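Skarkasham Workshop Group
Home | News | Minutes | Projects | Contact
Dec 9, 2025 – posted by the minutes secretary

Minutes: stone handling project, Gresaslow shed

Meeting opened once the kettle had boiled. Minutes of the previous meeting accepted with one spelling fix (Hirvonen has one v).

1. Where the collection is up to

We have passed 4,000 recorded examples, which got a cheer! The June target was for the whole year, so everyone who has taken a turn on the hand controls should feel very pleased. Of the latest batch of 67, the group checked every one and threw out two where the recording stopped early. The rest go into the next training run.

2. Backlit stone

Long and happy discussion. The plain grey tiles have been well covered, and the feeling was that the system needs to meet harder surfaces. Green onyx with the light behind it is about as hard as we could ask for – the colour runs from cream to olive in wavy bands, the dark stripes from the bars at the back fall right across it, and down the left there is a strip so bright the wrist camera shows plain white.

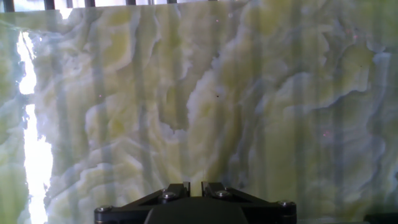 3. Lighting settings

Agreed to record at more than one brightness. One member wanted the backlight turned down until the white strip went away. Others were keen to keep some examples with the glare in, as the Haltside showroom is lit the same way. Both will be done, 60 examples at each setting, and labelled separately so we can compare.

4. Labels

"Approach", "touch" and "back off" stay as they are. New label "glare" added. Please type it in lower case, the sorting script is fussy.

5. Hirvonen controller

Spare cable has arrived. The left trigger is still sticky and will be cleaned before the next session.

6. Actions

– Update the label sheet and pin it up by the bench.
– Wipe the wrist camera lens at the start of every session.
– Book the Gresaslow shed for two more evenings.

Meeting closed. Several people stayed on to have a go with the controls.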